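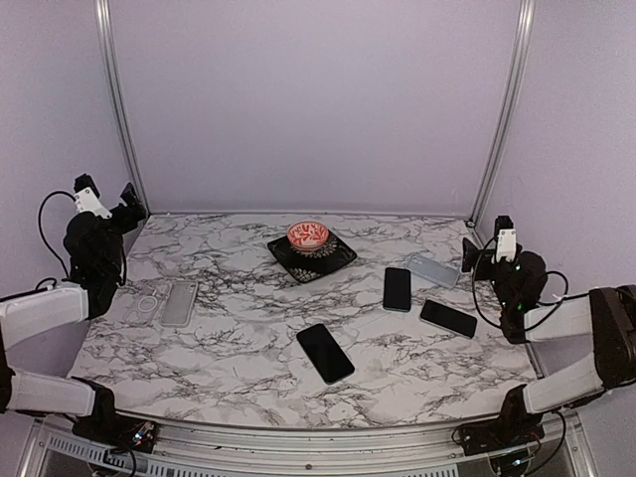
I've typed these up from my own scribbles, so shout if I've got you wrong. Present on 8 September 2024 were Melquiades Becerra (chair), Esi Kyei, the two Gundgate reps and me taking notes, plus Ban on the phone for the first half, until the line went. We began with the sample table for the Aseo home shop, because everybody had an opinion on it. Esi likes the three phones with the clear cases, and she likes the square black plate with the cream flowers, but she doesn't see why anyone would buy them together. Melquiades said people shopping for a hallway table buy precisely that sort of mixture – somewhere for the keys, something for the phone. I'm with him, for what it's worth. The little orange-red bowl with the white leafy pattern got the most love of anything, and we agreed it goes on the front of the leaflet.

Minutes of the last meeting
Read and agreed, with one change. I had put that the May stock check was finished. It was finished apart from the top shelf, which Esi did the week after. Sorry, Esi!

Clear cases
We talked for ages about whether to sell the cases loose or in a card sleeve. Gundgate can do the sleeves but want an order of 4,000, and we'd be tripping over them for years. Esi asked if they'd split it with the Voltader order, and they went off to look at the sums and will come back to us. Until then the cases go out in the plain paper bags we've already got. I did point out that a clear case in a paper bag can't be seen by anybody, and this was noted (by me).

Bowls and plates
We have 42 of the small bowls left and no more coming until the new batch. Melquiades wants to hold them back for the open evening. Esi wants to put them out now while people are asking. We went round this twice and settled on half and half. The square plates are slower and will stay at the same price. Ban thought they might do better stacked cornerwise in the window, and then the phone cut out, so we don't know what else Ban thought. I'll ring and find out.

Table tops
The marble-patterned top stays for the leaflet and for the shop display too. It was between that and the plain dark one, and the black plate would simply vanish on the dark one. Agreed with no grumbling, a first for this group.

Leaflet
We're printing 2,467 copies, an odd number I know, but it's the paper we have left over cut to size. Esi is writing the words and promises to keep them short. Melquiades asked for the opening hours to be bigger than last time – my mum couldn't read them either, so yes please.

Money
Takings since the last meeting came to over 1,325 pounds, and the Voltader invoice is paid. The till float still needs sorting out.

Who's doing what
Esi: leaflet words, and half the bowls out on the shelf.
Melquiades: chase Gundgate about the sleeves, till float.
Me: ring Ban, find the box of paper bags.

Any other business
The kettle in the back room needs replacing and I've said I'll bring in our spare. Next meeting same place, date to follow once Ban has looked at the diary.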